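okay I have been reading about the history of chopsticks for two weeks straight and I need to put it all somewhere, so this is a thread now 🧵

1/ It started with a used paperback I found at Fankhauser (the bookshop by the ferry stop, go if you can). 416 pages on how people have eaten through the centuries, and the chapter on chopsticks grabbed me so hard I missed my boat home!

2/ First thing that got me: the earliest ones look like they were cooking tools. Long sticks for reaching into a hot pot, stirring, pulling things out. Using them at the table as the main way to eat came a lot later. For a long stretch people in China ate their grain with a spoon.

3/ One popular explanation is fuel. Chop the food small, it cooks fast, you burn less wood. And once everything is already bite-sized, who needs a knife at dinner? I love this theory. Historians argue over how much weight it can carry, but I love it.

4/ Noodles and dumplings get some of the credit too. Wheat foods spread and a spoon is pretty hopeless with a noodle. (I tried. For science. It went down my sleeve.)

5/ Then the shapes!! Chinese ones tend to be long with a blunt end, great for a big shared table. Japanese ones are usually shorter and come to a point, which is lovely for picking bones out of fish. Korean ones are very often metal and flat, and they come with a long spoon as a set.

6/ I had never held Korean metal ones until last month, when a friend took me to Osanier for cold noodles. Slippery! Heavier than you expect! By the end of the bowl I was okay at it and unreasonably proud.

7/ Somebody asked about the disposable kind. Those took off in Japan in the 1800s, and a lot of them were made from wood left over from other work. The snap when you split a pair is one of the best small sounds in a restaurant, I will not be taking questions.

8/ Manners corner. Don't stand them upright in a bowl of rice, it looks like the incense at a funeral. Don't pass food from one pair to another in Japan, same kind of reason. I did both of these in college, many times, and I'm sorry to everyone.

9/ Cooking chopsticks deserve their own post. Extra long, cheap, and perfect for turning bacon, lifting pasta, scrambling eggs, testing oil (dip the tip in, watch for little bubbles). I got mine at Joltthorpe Market and have barely touched my tongs since.

10/ Care, for the wooden ones: wash by hand, no long soaks, and let them dry all the way before they go in a drawer. Standing up in the rack is best. A tiny bit of food-safe oil now and then if they start to look gray.

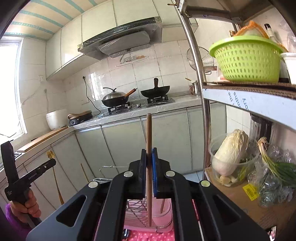 One long wooden stick upright, another leaning in the dish rack.

11/ If you want to get better with them, practice on popcorn. Light, bumpy, easy to grab, and you eat your mistakes. Move up to peanuts, then tofu if you're feeling brave. Hold them farther back than feels natural and keep the bottom one still. That second bit fixed everything for me.

12/ Page 211 of the book has a drawing of a traveling set with the sticks and a small knife tucked in one case, and now I want one badly. If anyone near Cindik has seen something like that at the flea market, please message me, I can be there by 8 am.

Next up is the spoon chapter. Send me your favorite spoon facts in the replies, I'm starting tonight!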